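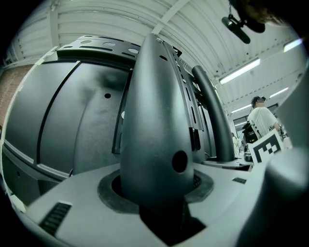

Does the capacity rating on slotted steel shelving still apply if I move the shelves?

Posted 2020-09-05 by rackandfile
Print this page | E-mail this page

I look after the records room for a small county office in Rana. We have a bolt-free steel shelving unit made by Zemis, the type with slotted uprights and beams that drop in on rivets. It is 7 feet tall and the slots are spaced every 2 inches. The label on the end gives a unit capacity of more than 3000 pounds with the shelves evenly spaced.

We are changing from binders to flat boxes of bound ledgers. The boxes are lower than the binders, so I want to move most of the shelves up and leave a tall open bay at the bottom for map tubes. I weighed the boxes on a platform scale and the total is 1388 pounds, boxes included. That is well under the label.

My supervisor says any change to the shelf positions voids the rating. I think the rating is for the steel and the steel does not change. Who is correct? The floor is a concrete slab on grade, so I am not concerned about the floor. The unit is not fastened to the wall. The decks are particleboard, and I don't know the load rating of the individual levels because the label only gives the total.

ledgerline_shop

Your supervisor is closer. The steel does not change, but the capacity of an upright is not a property of the steel alone. An upright is a column, and a thin column normally fails by buckling well before the metal is crushed. The load at which it buckles depends heavily on the length between points where it is held. On this kind of unit the beams are what hold it.

With the shelves evenly spaced, that free length is short. If you open a tall bay at the bottom, the free length of the lowest section goes up, and the lowest section is the one carrying the weight of everything above it. In the textbook case of a long slender column, doubling the free length cuts the buckling load to a quarter. Light shelving does not follow the textbook exactly, because the beam joints have some give and the uprights are perforated, but the direction is the same. You cannot take the label figure and assume it still holds.

There are separate limits to check, and the lowest one governs:

Upright capacity. See above. Look in the manufacturer's table for the largest vertical gap between beams, and use the value given for that gap. If there is no table, ask for one in writing and give them the proposed position of every level.

Beam capacity. This is the figure per level. It depends on beam section and span. Moving a beam up or down does not change it. For an even load, deflection rises with the cube of the span, so a figure from a narrower unit in the same product line is no use to you.

Deck capacity. Particleboard creeps under constant load. A deck that is flat in the first month can have a visible sag a year later with nothing added. Ledgers are a constant load. If there is a center support under each deck, leave it in when you move the levels.

Stability. Moving the weight up raises the center of gravity. A narrow unit that is not fastened and is heavy at the top can be pulled over by someone reaching for a box. This concerns me more than the column question, given your total.

I would put the map tubes somewhere else. If they have to go in this unit, lay them flat on the top level and keep the ledgers low. The gaps then stay small at the bottom and the light material is at the top.

Whatever arrangement you use, unload the unit completely before moving a beam. Seat each rivet fully in the narrow part of its slot and tap the beam down with a rubber mallet. Check that both ends are in matching slots. With slots this close together it is easy to be off by one and not see it until a box slides.

bay_four

Should be fine. We have the same ones in our parts room and moved the shelves all over the place, never had a problem. You are at less than half of the rating. Just put the heavy stuff at the bottom.

plumb_and_level

The answer from ledgerline_shop covers the main points. A few additions on fastening.

Anchor the unit at the base and tie it to the wall near the top. Base anchors resist sliding and some uplift. The top tie does most of the work against tipping. It has to go into a stud or solid masonry. Drywall anchors are not acceptable for this, whatever the package says.

If the unit has bare upright ends, add foot plates. The end of a slotted angle is a small area, and it will cut through vinyl tile and then lean by the thickness of the tile. Shim under the foot plate with steel shims. Do not use folded cardboard, which compresses.

Check plumb in both directions, empty and then loaded. A lean adds bending to the upright that the label does not allow for. If the lean increases when the unit is loaded, find out why before going any further.

Do not mix parts. I have seen Plendetti beams in Zemis uprights because the slots looked the same. The rivet head was slightly small for the slot and the beam could be lifted out by hand. If any replacement parts have been bought over the years, compare the rivets before reusing them.

Also make a new label. Once the levels are moved, the old one describes a unit you no longer have. Write the allowed load per level on it and the slot position of each beam, counted from the floor, so that the next person can tell whether something has been moved.

Comments

rackandfile: Thank you. I contacted the manufacturer and they do have a table by beam gap. The tall bay is not permitted at our load without an extra brace. The tubes are going on top.

wandastorage: We run the public storage building in Wanda and had a deck fail in December from creep, with no change in load. Changed all of them to wire decking. More expensive but it can be inspected from below.

bay_four: Still say ours are fine.

plumb_and_level: Wire decking needs the right beam profile to sit on. Check for a step in the beam before ordering.

ledgerline_shop: Agreed on the step. Also check that the wire deck is rated for the same depth as the frame.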